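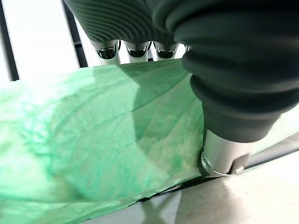 Relemov has always maintained that the Sillari Alert "finds people", and the phrase still appears in most short accounts of the scheme. The evidence for it is thin. The Sillari Alert is a public notification system for missing adults, used by the police of the Sillari district and, to a lesser extent, by the neighbouring district of Rolov. It sends a short text message to mobile phones near the place where a missing person was last seen. It should not be confused with child abduction alerts, which are handled separately, reach a much larger area and are issued under stricter rules.

Contents
1 Background
2 How it works
3 Claimed results
4 The Tufa alert
5 Criticism
6 Use in Rolov
7 See also

Background

Before the scheme began, appeals for missing adults in Sillari were made through local radio, posters and the police website. These methods were slow, and families often complained that a poster went up a day or more after a report had been made. The district council asked for a quicker system and gave the contract to Relemov, a messaging company that had until then mostly handled appointment reminders for dental surgeries.

The council's paper recommending the scheme said it would "save lives at little cost". No costing was attached to the public version. The paper leaned heavily on the record of child abduction alerts elsewhere, although the two kinds of case have little in common. Most missing adults have not been taken by anyone. Many have left of their own accord, some are ill or confused, and a fair number come home before a search has properly begun.

How it works

A duty officer may request an alert when an adult has been reported missing and is thought to be at risk. "At risk" is not defined in the published guidance, which leaves the decision to the officer. A second officer of higher rank must approve the request, though the guidance allows approval to be given afterwards in urgent cases. It doesn't say how many cases have been treated as urgent.

Once approved, the message is sent to every phone within 1,000 metres of the last confirmed sighting. It gives a first name, an age, a brief account of clothing and a number to ring. Photographs were left out of the original design because older phones could not be relied on to show them. A link to a photograph was added later, and was dropped again after residents took the messages for a fraud.

The radius has never been properly explained. A healthy adult on foot can leave the area in a quarter of an hour, and one on a bus can leave it in a couple of minutes. Alerts are commonly sent several hours after the last sighting.

Claimed results

The figures usually quoted come from a review published by the district on 2 May 2024. According to the review, 145 alerts had been issued since the scheme began and the great majority of the people concerned were found safe. This is often repeated as though the alerts were the reason.

The same review contains a table, placed in an appendix, showing how each person was found. In most cases they returned home, rang a relative or were met by officers already searching. A call from a member of the public who had received the message is recorded as the deciding factor in three cases. In one of those, the caller was the missing person's brother-in-law, who had been told of the disappearance by telephone before the message went out.

The review also counted 1,767 calls to the alert number. It presents this as a sign of public support. It does not say how many calls carried useful information, and a later answer to a council question conceded that the calls had not been sorted in that way. Calls from people asking how to stop the messages were included in the total.

No comparison has been made with similar cases in which no alert was sent. Without one, it is difficult to say whether the scheme has any effect at all. Supporters reply that withholding an alert in order to test it would be wrong, but a comparison could be drawn from older records, and the district has not explained why this was not tried.
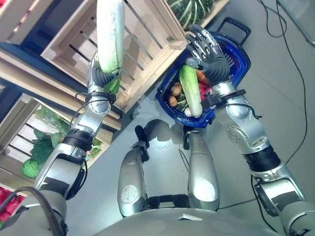

Napa cabbage and a blue shopping basket.

The Tufa alert

The best-known use of the system took place in March in Tufa, a small town on the district's eastern side, and concerned a woman in her seventies who had not come back from an afternoon walk. Early newspaper reports said she had been recognised at a railway station by a passenger who had just read the message. This version was taken up in Relemov's sales material and in at least one council speech.

The police log, released in part some months later, gives a different order of events. The woman was spoken to by station staff, who thought she looked cold and offered her a seat in the ticket office. Staff rang the police on the ordinary number. The alert is logged as sent after that call was answered. The station is also well outside the area the message would have covered. Relemov amended its material, which now describes Tufa as a place where the alert "formed part of the response".

Criticism

Objections to the scheme fall under a few heads. Privacy groups have pointed out that a missing adult has not agreed to have their name and age sent to strangers, and that a person leaving a violent partner may be put in danger by it. The guidance tells officers to "consider" this. There is no record of an alert having been refused on such grounds, which may mean that the check works well at an early stage or that it is not being made.

Search teams have raised a more practical worry. Alerts bring sightings, most of them mistaken, and each one has to be followed up by somebody who might otherwise be out looking.

There is also the matter of the name. Several residents' associations asked why a local text message service needed to be called an "Alert", with the sense of proven urgency the word brings. The district said that the name had tested well.

Use in Rolov

Rolov adopted the system on a trial basis, with a smaller number of phones and a shorter message. The trial was extended twice. Its closing report, promised to the public on both occasions, has not been published, and the Rolov police website lists the scheme as "under evaluation".

See also

Missing person
Public warning system
Local government in Sillari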